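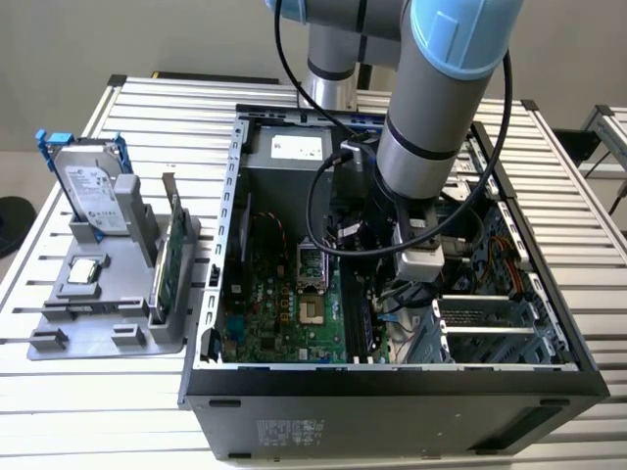 Meetings > Automation Trials > Gripper Comparison

Minutes of the gripper comparison meeting, April 16, 2025

Present: Chelsea Lightfoot (chair), Feven Seyoum (minutes), and the bench team from Dumholm. Apologies from the purchasing side, who have asked for a copy.

1. Last meeting's notes
Agreed with one correction. The wrist camera was moved before the second set of runs, and the notes had it the other way round. Thanks to everyone who wrote in about that!

2. Where the trial stands
Chelsea opened by thanking the bench team for a long stretch of patient work, and everyone was glad to join her in that. Both grippers, the Rerkex and the Prita, have now been through the full desktop PC routine - memory, processor, circuit card and hard drive - with the same arm and the same tower laid on its side. The log stands at 1,957 attempts across the two. The plan was always 4,000 before we choose, so we are a little short of halfway, and Chelsea would like us to hold off picking a favorite until then (she admitted she has one already).

3. What we have learned so far
Feven went through the notes part by part. The hard drive in its caddy gives neither gripper much trouble. The processor is another story. The Prita fingers are kinder to the edges of the chip but slow to let go, and the Rerkex lets go cleanly but needs the pocket in the parts holder to be a touch deeper. There was a good, friendly discussion about whether changing the pocket now would spoil the comparison. We decided to leave it alone until the 4,000 are done and then run a short extra set with a deeper one.

Memory took up the most time. Getting down to the slots without brushing anything else in the case depends a great deal on the angle of approach, and the Prita is the bulkier of the two at the fingertips. Of the stops logged since the last meeting, 17 were at the memory step. Feven will sort these by gripper before we read anything into them.

4. Camera and cable
The wrist camera view is good over most of the board. The bench team asked for a bit more slack in the cable when the wrist turns, and would like to try a second clip higher up the arm. Agreed, provided both grippers are run with the same clip.

5. Controller
The Mwakyusa controller has been steady. Its newer software is available, but we will stay on the current version until the trial is over.

6. Actions
Feven - sort the memory stops and send them round.
Bench team - fit the cable clip and note the attempt number where it went on.
Chelsea - ask Rerkex for 2 spare sets of finger pads.

7. Next meeting
In June, at Dumholm, with the date to follow by email.

Related items
Parts holder drawings and changes
Wrist camera mounting notes
Mwakyusa controller settings
Minutes of the previous gripper meeting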